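From: Mārtiņš Vasiliauskas
To: gripper-bench list
Date: 13 May 2023
Subject: Re: Fingertips for the cloth task

Upadhyay wrote:
> Has anyone compared bare printed fingers with taped ones on fabric? We have
> two Cetton grippers here and the cloth slides out as soon as both arms pull.
> I would sooner not buy the Burard pads if tape does the job.

Some numbers, then. Same pair of arms, same controller settings, green cloth on a white table, one attempt per reset. We logged 257 attempts and threw out 28 where a servo tripped before the fingers closed. Bare fingers went first, then blue tape over the ends.
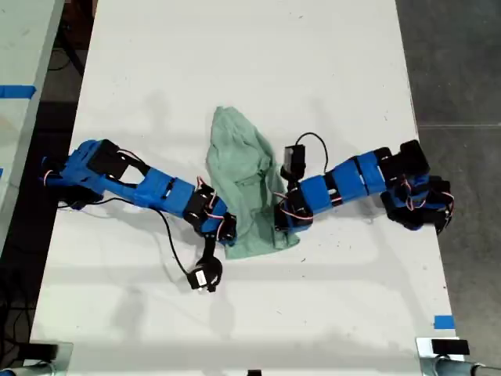
The closing current matters more than I had allowed for. Below a certain point the tape makes no difference, and above it the wrist servo runs warm and starts to lag. We settled on a limit 10 per cent under the default and left it there for both sets. Of the attempts we kept, 172 ended with the cloth still held after the lift. Most of the losses were with bare fingers.
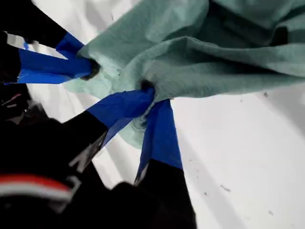

Bulitz objects that tape wears, and that a figure taken on fresh tape flatters it. Fair point. We rewrapped whenever an edge lifted, so the results say nothing about long runs. I would expect the grip to fall off with lint as well - the adhesive picks it up wherever an edge is exposed.

Camera placement is a separate matter. The overhead view is good enough for the approach, but the wrist view is what shows whether one layer or two has been caught. I would keep both.

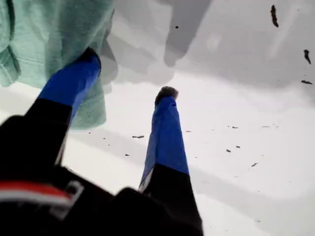

Does the tape upset the gripper calibration? Slightly: the closed position shifts by the thickness of the wrap, so zero it again after every change.

Corners are harder than the middle of the cloth. A low approach angle helps, with the lower finger going in first and the upper one coming down on it.
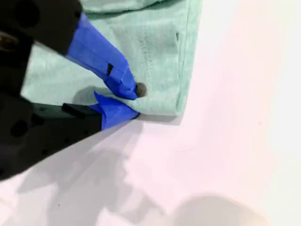 Upadhyay asked off-list whether the Burard pads would do better at the hem. I can't say yet. A set is on order and I will run it against the same script, probably not before October. Log files on request - they are plain CSV, one row per attempt.

Mārtiņš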